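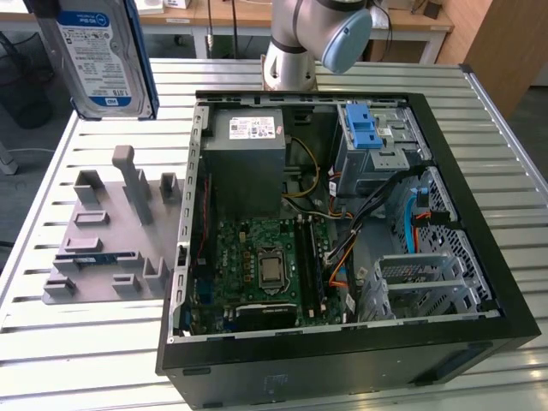
Staking rewards on Guterus – anyone else doing this by hand?

pelican_ledger
OK so I put 1000 Surkura into staking on Guterus back in January and now I'm trying to get my records straight before I talk to a tax person. The export gives me 2738 rows. Every tiny payout gets its own line, and half of them have no dollar value next to them. I got through 200 on Sunday and my eyes gave out. Is there a sane way to do this?

mossback
Navickas will import that file and fill in the prices for you. The free plan stops at 200 rows though, so you'd have to pay. I did it last year and don't regret it.

pelican_ledger
I tried the free one! It read my withdrawals as sales, so I had gains on coins I still own. Kinda scared me off.

mossback
Did you add your own wallet address first? If it doesn't know the wallet is yours it treats anything going there as sold. Settings, then My Wallets, then import again.

tinroof88
I wouldn't pay for any of these. Group the payouts by day in a spreadsheet, use one daily price, done. I've got 6 coins and it takes me an evening.

mossback
Works until you sell some and need to know which batch it came from. Daily totals get messy fast if you're moving things between wallets.

tinroof88
You still have a date and a price for each day's batch. That's all I've ever needed. You guys make this way harder than it is.

hazel_q
Kind of with tinroof on this one, but keep the raw export too. I only kept my summary sheet one year and then Guterus changed the export format, and I couldn't match anything up. Took me weeks of emailing support to get the old file.

pelican_ledger
Oh no. OK, saving a copy right now. Does the time zone matter? Mine says UTC and I'm in Oregon, so the late payouts land on the wrong day.

hazel_q
I shift mine to local time and write that at the top of the sheet. Whatever you do, do it the same way every year.

tinroof88
I leave mine in UTC – never thought about it, to be fair.

mossback
There's a decent walkthrough by Kazuhiro Fujimoto on the Hateck blog, with a sheet you can copy. It has a column for the time shift already.

pelican_ledger
Found it, thanks! Added my wallet in Navickas too and the fake sales are gone. Still going to ask the tax person about the daily price thing before I pick one. Will post what she says.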